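The Green Sweater Goes to Plundstead

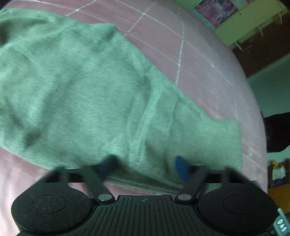
Pale green on pink, before the packing.

The bus to Plundstead left at 7 in the morning, and by a quarter to I was standing at the stop with one bag, a bun in a paper napkin, and the feeling you get before a birthday when you are small. I was 54. I had never seen the sea.

People don't believe me when I say that. But Zumwood is a long way inland, and my mother got sick on buses, and then I married a man who liked mountains, and then I had the shop. You can put off a thing like the sea for a very long time. It doesn't go anywhere. It was my sister who finally lost patience. She called in August and said she had rented two rooms over a bakery, that one of them was mine, and that if I said the word "inventory" she would hang up.

So I packed. I packed for every kind of weather, and then I took most of it out again, and what stayed in was the green. I'd had it for years and hardly worn it. It was too light a color for the shop, where everything I touched was either dusty or oily, and I had been saving it for something. I laid it out on the bed the night before and thought, well, this is the something!

The bus was full as far as Gaber. A boy across the aisle had a jar on his knees with a beetle in it and he held it up to the window the whole way so the beetle could see out. At Gaber most people got off, the boy too, and the driver went into the station café and came back with a slice of pie on a saucer, a real china saucer, which he balanced on the dashboard through sixteen bends. I know it was 16 because a sign at the top of the hill said so. SIXTEEN BENDS, LOW GEAR. I watched that saucer through every one of them. It slid left, it slid right, and it never went over. When we got to the bottom he ate the pie in three bites at a crossing and I nearly clapped.

After the bends the land went flat and the sky got bigger. I can't put it any better than that. At home the sky is a lid with hills around the edge, and out there it came right down to the ground on both sides of the road. The fences leaned. The trees all leaned the same way too, like people trying to hear something in the next room. I opened the window a crack and the air smelled of salt and rope and something a bit rotten, and I loved it. I put my whole face in the gap. The woman behind me asked if I was feeling all right and I told her I was feeling wonderful.

"First time?" she said.

"Is it that easy to tell?"

"You've got your mouth open," she said, and offered me a peppermint.

She told me which side to sit on. The right, she said, and don't look until we pass the water tower. I changed seats like a kid. We passed a boatyard, a school, a field with one horse in it. We passed the water tower. And then the road turned and there was a gap between two houses, and in the gap there was a gray line with a white line under it, and the white line was moving.

It was only there for a second. Then there was a hardware store in the way.

"Was that it?" I said.

"That was some of it," she said.

My sister was waiting at the stop with her hair all over the place. She'd wanted to take my bag up to the room first, and have coffee, and do things in order. I said no. I have been doing things in order since I was nine years old. We walked straight down the hill past the bakery, past a man painting a door blue, past the Gramov Hotel with its striped awnings and all its wet towels hanging over the balconies, down a set of steps with sand blown into the corners, and I took my shoes off at the bottom and carried them.

I had expected it to be big. Everybody tells you it's big. What I hadn't expected was the noise! I thought waves would make one sound, a sort of hush, like in a movie. But there was a boom farther out, and a hiss close up, and in between a rattle when the water pulled back over the pebbles, like 1,000 buttons being tipped out of a drawer. I've tipped out a lot of button drawers in my life. I stood there and laughed out loud.

The wind was cold for the time of year and I dug out the green sweater and pulled it on over my blouse. A wave came in farther than the others and got me up to the knees. I screamed, and my sister screamed because I had, and a dog came running over to see what was happening and stayed with us for the rest of the afternoon.

We walked as far as the rocks. We ate fried fish out of paper, too hot to hold. We argued about whether our father had ever promised to bring us here. She says he did, every summer, and I say it was only the once, in the car, and that he was talking about a lake. The dog got the fish skins. The light went yellow and then pink, and the lamps came on along the front one after another, with a bit of a wait each time, as though someone were walking along with a match.

Back in the room over the bakery I hung the sweater on the window latch. It smelled of frying oil and salt and dog. My sister said there was a sink down the hall and soap if I wanted it.

"Tomorrow," I said.

Downstairs they were already mixing the dough, and you could hear the machine thumping away under the floor, and behind that, if you held your breath, the buttons going back and forth in the drawer.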